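The floor is part of the machine

Most of the argument over humanoid robots in this country has been about what they might do in ten years. I would like to talk about where the cable goes.

I spent eleven years writing site procedures for warehouse equipment before I moved to a small consultancy that reviews robot work cells. The people who run humanoid labs are, as a rule, cleverer than I am and better read in control theory. They are also working without much in the way of floor rules, and I think that is a mistake that will cost them later.

Look at what an ordinary industrial arm has around it. It is bolted down. It has a fence or a scanner, a painted line, a reset button you can't reach from inside the line, and a folder that says who may enter and in what order things get switched off. If the power is cut, the arm stops and the brakes hold it. All of that took decades and a fair number of injuries to settle, and people who work with arms hardly think about it now.

A machine on two legs breaks several of those assumptions at once. Cut its power and it may fall over. Its base is wherever its feet happen to be. And because it's meant to work in homes, labs put it in rooms that look like homes, with furniture, curtains and appliances in them, and a fence would defeat the purpose. I accept that. I don't accept that the rest of the folder can go in the bin along with the fence.

Last May I reviewed the draft practice guide that Stidis put out for comment. It runs to 144 pages. By my tally it gives 73 clauses to the robot and two to the room. One of those says the work area should be "kept reasonably free of obstructions", a sentence I have seen in forklift manuals, school woodwork handouts and the back of a lawn mower brochure. It can't be audited. Two careful people could walk through the same room and come to opposite answers.

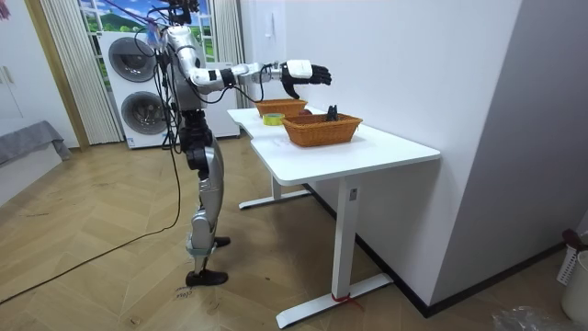 A better rule would start with housekeeping and be written so that a technician could check it before the first run of the morning. Trarnidley, a training firm in our region, teaches it as three zones: what is under the feet, what is within reach of the arms, and what could be reached by the whole body in a fall. I have borrowed that scheme and I think it holds up. Under the feet is where cables matter most. A long black lead trailing over floorboards behind a humanoid is about as common a sight in this trade as a coffee cup, and so is a crumpled plastic bag on the floor near the desk where it's working. Neither one is a scandal. Both belong on a checklist, with a yes or a no beside them, in the same way that a loose pallet strap does on a loading dock.

The reach zone is the one labs handle best. They know what the hand is meant to pick up and they have usually laid it out with care. What tends to be missing is a statement of everything else on the table. If the task is two baskets, the setup sheet should list the baskets and also any tape or cord that is allowed to stay. Anything not on the list comes off. This takes a minute and it also makes for cleaner experiments, so I have never understood the resistance to it.

The fall zone is where I part company with some colleagues. Hassanpour, a consultancy we often work beside, argues for a fixed clear radius in every room. I think a fixed radius will be ignored within a week in any room small enough to resemble a real laundry or kitchen. You end up with a rule on the wall and a desk inside it. I would rather see the lab name the objects in the fall zone, say which ones it accepts, and say where people stand while the machine is powered. A bench against a wall can be accepted. A person sitting on it can't.

Then there are tethers. An overhead support has to be treated as lifting equipment, with a rated load, an inspection date and a person who signs for it. I have visited labs where the hoist had all three and the attachment at the shoulders had none, having been bought separately on somebody's credit card. The load doesn't know which part was bought properly. The data and power lines that hang with it need their own line on the sheet, including how much slack is left at the end of the longest walk the robot is expected to take.

The usual objection is cost, and it deserves a fair hearing. Dallora, a startup with one room and one robot, let me trial the zone sheet with them over a single project. Printing, floor tape, cable covers and a second stop button came to $400. Against that, they had spent $700 the previous quarter replacing a cable that had been stepped on once too often. I wouldn't hang a national standard on one small company's receipts, but the sums aren't frightening. The real cost was irritation. The engineers disliked being asked the same six questions every day, and by the second week they were answering them without looking up. That is a problem with checklists in every industry and we didn't solve it. Rotating who reads the sheet aloud helped a little.

The other objection is that research needs freedom, and that rules written now will be wrong in two years. Some will be. The clauses on batteries in the Stidis draft look dated already. But a walkway is a walkway, and a rule about what may lie on the floor is not going to be overtaken by a better walking controller. The room clauses are the ones that will age the slowest, so it makes little sense to leave them until last.

Comments on the draft are still open. Mine asks for the "reasonably free" clause to be struck out and replaced by the three zones, a setup sheet for each task, and an inspection record for anything that holds the robot up. I have also asked that the sheet fit on one side of a page – if it goes over, it will live in a drawer. Labs that already do some version of this should send theirs in as well, coffee stains and all, as the drafting group has very few working examples in front of it.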